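Stekau Scoreboard User Guide
Section 4: Match Setup and Clock

1,033 views | 2 comments | Share

This section covers the match settings on the Stekau outdoor soccer scoreboard when it is used with the Trerow handheld controller. The board must already be mounted, wired and paired. If the pairing light on the controller is still blinking, go back to Section 3 and finish pairing first.

Menu names are given as they appear on controllers with the current software. On older controllers the Match menu is called Game, and Added Time is found under Extras.

4.1 Before you start

Turn on the board at the wall switch and wait for the self-test. Each digit shows an 8, then goes blank, then the board shows 0 and 0 with the clock at 00:00. If a segment stays dark during the self-test, write down which digit it is and see Section 9.

Turn on the controller after the board. If the controller is turned on first it may search for a board and time out, in which case hold the power key until the screen goes dark and try again.

CAUTION: Do not open the rear panel while the board is connected to power. Work inside the cabinet must be done by a qualified electrician.

4.2 Creating a match profile

A match profile stores the length of each half, the length of the break, the clock direction and the team names. You can save a profile for each age group and use it all season.

1. Press MENU and select Match, then Profiles.
2. Select New. The controller asks for a profile name. Use something the next operator will recognize, such as U12 or Adult League.
3. Set Half Length in minutes. The factory setting is 45.
4. Set Break Length. The factory setting is 15. Enter 0 if you do not want the break shown on the board.
5. Set Clock Direction to Up or Down. Most soccer leagues count up.
6. Set Second Half Start to Continue or Reset. With Continue, a 45-minute half is followed by a second half that starts at 45:00. With Reset, it starts at 00:00.
7. Press SAVE. Wait for the tone before you press anything else.

Note: A profile cannot be edited while the clock is running. Stop the clock, make the change, and press SAVE again. The score is kept.

Note: Profiles are stored in the controller. If your club has a second controller, the profiles have to be entered on that one too, or copied with the cable as described in Section 7.

4.3 Team names

The home team name is set once and stays until you change it. The visiting team name is cleared at the end of each match.

1. From the Match menu, select Teams.
2. Highlight Home or Visitor and press OK.
3. Enter the name with the letter keys. Long names are shortened on the board, so check the display before kickoff.
4. Press SAVE.

If the name plates on your board are printed and not electronic, skip this part. The Teams menu will still be there but has no effect on the display.

The Skakormont display kit adds a line of text under the score. It is sold separately and is set up from the same menu once it has been fitted. Without the kit, the entry Text Line is grayed out.
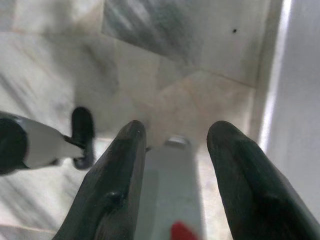 Scanlon Product Support

4.4 Running the clock

The clock is started and stopped with the large START/STOP key. It does not need a long press.

1. Load the profile for the match. The half length appears at the top of the controller screen.
2. Check that the board reads 00:00 if you are counting up, or the full half length if you are counting down.
3. At the kickoff whistle, press START/STOP.
4. At the end of the half, press START/STOP again and select End Half. The break timer starts if you have set one.
5. Before the second half, select Begin Half. The clock goes to its starting value and waits.
6. Press START/STOP at the restart.

Do not stop the clock for injuries or substitutions unless your league plays with a stopped clock. The referee keeps the official time and the board is there for the crowd and the benches.

If you start the clock late, hold ADJUST and use the arrow keys to move it forward by seconds. Minutes are changed with the same keys after pressing ADJUST twice. The clock keeps running while you do this, so the number on the controller may be a second ahead of the board until you let go.

4.5 Added time

In a count-up match there are two ways to show added time.

Freeze: the clock stops at the end of the half length and a plus sign with the added minutes is shown next to it. This is the factory setting.

Run On: the clock keeps going. A goal scored four minutes into added time at the end of a full adult match would be shown at 94 on the board.

To change the setting:

1. Stop the clock.
2. Open Match, then Added Time.
3. Choose Freeze or Run On and press SAVE.

To enter the minutes given by the referee, press + TIME during the last minute of the half and type the number. Press OK to send it. Press CLEAR if you have entered the wrong number, and type it again.

Note: Added Time is not available when Clock Direction is set to Down.

4.6 Changing the score

Press HOME + or VISITOR + once for each goal. The board updates after a short delay. To take a goal off, hold the minus key and press the key for that team.

In a penalty shootout, select Shootout from the Match menu after the final whistle. The match score moves to the top line of the controller and the board shows the shootout score only. Exit the mode and the match score comes back.

4.7 After the match

1. Select End Match and confirm.
2. If you keep a log, open Records and write down the final score. Records holds 2,000 matches, and after that the oldest is overwritten.
3. Turn off the controller, then the board.
4. Put the controller on its charger. A full charge takes around 2 hours.

CAUTION: Do not leave the controller in a press box or car in freezing weather. In leagues that start in February, keep it indoors between matches and bring it out shortly before kickoff.

If the board does not respond to End Match, move closer to it and try again. If it still does not respond, turn it off at the wall switch. The last score may show briefly the next time it is turned on.

Next: Section 5, Horn and Brightness

Related items
Section 3: Pairing the Trerow Controller
Section 7: Copying Profiles by Cable
Section 9: Faults and Error Codes
Fitting the Skakormont Display Kit
Cleaning the Front Screen

© Scanlon. All rights reserved. | Contact support | Back to top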